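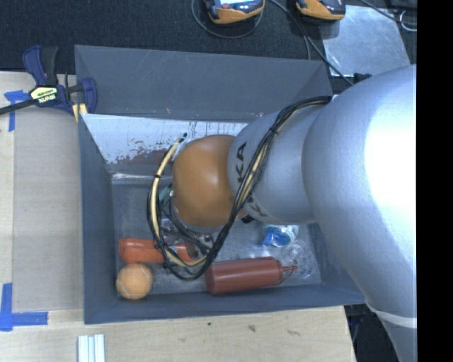
Teaching by hand, teaching by remote: notes for the Gistow talk
Jul 27, 2020

Slide 1. Title
Say name, say Rania Tahiri did half of this work and will take the questions on the control side. Talk is 25 minutes. Ask people to hold questions until slide 6 except for words they don't know.

Slide 2. The task
Bin picking with mixed objects. Pick one thing, lift it clear of the walls, put it down outside the bin. Things we use: a tennis ball, a squeeze bottle, crumpled wrappers, clear plastic. The ball is what everyone tries first and it is the easy one. The bottle on its side is fine if you come in across the body and bad if you go for the nozzle. Clear plastic is where people slow down.

Mention that the bin is clamped to the table. In January it wasn't, and we threw away a week of demonstrations when we found the bin had crept towards the back. Tape on the table as well now, so we can check.

Slide 3. Two ways of showing
By hand: the arm goes slack enough to push, you hold it near the wrist and take it through the motion. Joint positions are recorded as you go.
By remote: you sit at the desk with the Gondeo hand controller and watch the bin on a screen. The arm follows your hand.
Same arm, same bin, same objects. Don't go into the controller settings, Rania has a backup slide.

Slide 4. What we collected
312 demonstrations, both methods together. 7 people did the showing. 2 of them had used the arm before, the rest got a short practice and then started. Everyone did both methods, on different days, order swapped for half the objects.
If asked: yes, we kept the failed grasps, they are marked as failed and left out of the training set.

Slide 5. By hand, what we saw
Quick to learn. People were picking the ball within a few minutes. They feel the weight of the arm and they feel it when the fingers touch the floor of the bin, so they press less.
Problems. Your own arm is in the camera view for most of the motion, and the learned policy has to work without it there. Reaching down past the walls is awkward, shorter people had to lean over the side. The cables are the other thing — push the wrist round too far and the loop drags through the objects. We now stop the wrist turning past a set angle in hand mode.
Pause here. Show the clip if the sound works, otherwise skip it.

Slide 6. By remote, what we saw
Slower at first, and the early attempts are rough. Lots of stopping above the object and small corrections. The policy copies the stopping. We trimmed long pauses from the recordings and it helped.
The good part is that the camera sees the same thing during the demonstration as it will when the robot works alone. No hands in view.
Judging depth is the main complaint. People came down too far and touched the bottom of the bin, or closed the fingers early. A second view from the side fixed some of this. It did not fix the clear plastic.
Take questions here, 2 or 3 at most.

Slide 7. Which to use
Our answer for this task is remote for most of the data and hand for the awkward corners. An object lying against the front wall is much easier to show by hand. We then replay that path with nobody touching the arm and record the camera on the replay. Costs twice the time per demonstration. Worth it for the corners only.
Don't claim this holds for other tasks. The Nasr group does assembly and they prefer hand for nearly everything.

Slide 8. Practical advice
Reset the bin the same way each time and write down how. We shake the objects out of a tub, then leave them where they fall.
Short sessions. After forty minutes people get sloppy and you can see it in the paths.
Check the cables before each session, including the ties.
Watch your own recordings the same day.

Slide 9. Next
Calis is lending us a softer set of fingers for the plastic. We also want people to switch between hand and remote in the middle of one pick. The controller doesn't allow it yet — Rania can say more.

Slide 10. Thanks and contact
Leave this one up during questions. Likely ones: cost of the controller (ask Rania), whether the data will be shared (yes, once the labels have been checked), why we don't use suction (wrappers and creases, it leaks).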